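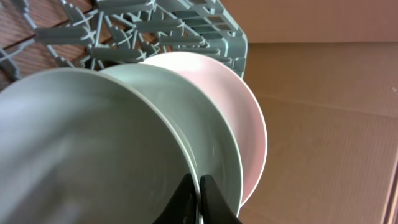 Skirkness 2 announced, "when it's ready"

Forum: RPGs and Adventure
Page 1 of 1

tidewrack
So the Colville stream finally happened and we got a logo, ninety seconds of fog, and a bloke in a nice jumper saying the team is "deep in it". No platform list, no year, no gameplay. I've been waiting for this sequel since I was in uni and I felt nothing. Anyone want to talk me into being excited?

mossy_kev
I'm excited. The first one is still my favourite RPG and the music in the teaser was clearly the harbour theme slowed down. They wouldn't show it if they weren't well along.

tidewrack
They showed Zultus, Kev.

mossy_kev
Zultus was a different team.

Parrawonga
It was the same building with the same producer. I went back and checked the credits for the first Skirkness against the people listed on the Zultus announcement, and 11 names match, including both of the quest writers. Zultus got a logo and fog as well. Then it got a second trailer with different fog. Then the page came off the site one January and that was the end of it.

lantern_oil
To be fair it was never formally cancelled.

Parrawonga
Right, it's resting.

kittipong_i
Long-time lurker, first post in ages. I did contract localisation on the first game (Kittipong Intarasuk, I'm in the credits under Thai and English text, you can look me up) and I can't tell you anything about the sequel because I don't know anything about the sequel. What I can say is that a teaser usually goes out when somebody needs to hire. Have a look at the Colville jobs page. Last night it had eight openings and one of them was for a lead combat designer. You can draw your own conclusions about how far along the combat is.

mossy_kev
Leads leave projects all the time, that could be a replacement.

kittipong_i
Could be. The ad says "define the combat vision from the ground up", though.

tidewrack
Oof.
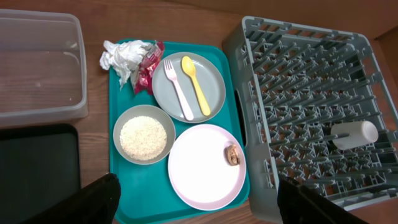 tidewrack
Anyway, what bothers me more is the line about "a world seven times the size". Seven times the size of what? The first map took me most of a weekend to cross on foot and half of it was bog. I liked the bog! But I don't need seven bogs. Every sequel gets announced with a number like that and I can't remember the last time the number made the game any better.

lantern_oil
I'd take a bigger map if the towns are the same quality. Le Roux was maybe four streets and I still remember where everybody lived. The chandler's daughter who'd only talk to you if it was raining, that sort of thing.

Parrawonga
Le Roux worked because it was four streets. Somebody sat down and wrote every person in it. Multiply that by seven and you get a lot of doors that don't open.

mossy_kev
You lot would complain if it came out tomorrow and it was free.

Parrawonga
If it came out tomorrow I'd be complaining about the save system, yes. One slot! In a game with a bog that could kill you!

drybread
Didn't the patch fix that?

Parrawonga
The patch gave you a second slot that shared an autosave with the first one. I lost a whole evening to it. Still a bit sore, clearly.

lantern_oil
Has anyone seen the collector's edition listing? A shop in my city already has a page up for it. $400, contents "to be confirmed".

tidewrack
Four hundred dollars for what?

lantern_oil
To be confirmed.

drybread
I pre-ordered, sorry. It's refundable.

Parrawonga
Read the terms again. The one I looked at was refundable as store credit, and only up to the day they lock in a release date. Might be a different shop, but check.

drybread
ok I've just read them and it's store credit. Bugger.

mossy_kev
Look, I agree the pre-order is silly. But the first game was announced with even less than this, it was one drawing of a lighthouse, and that turned out brilliant. I don't see why they don't get some benefit of the doubt.

tidewrack
They had that from me up to Zultus. Show me ten minutes of somebody playing it with the menus on and I'll come round. I'd even settle for five.

kittipong_i
Menus on is a good test. A lot of what gets shown early has no interface because there isn't one yet.

lantern_oil
In the meantime, is the first one worth replaying on the newer consoles, or is the port as rough as people reckon? I've only got my old save on the PC and the fan in that thing sounds like a leaf blower.

drybread
Port's fine apart from the fishing. Turn off motion blur before you get to the harbour.

Parrawonga
The fishing was never fine on anything.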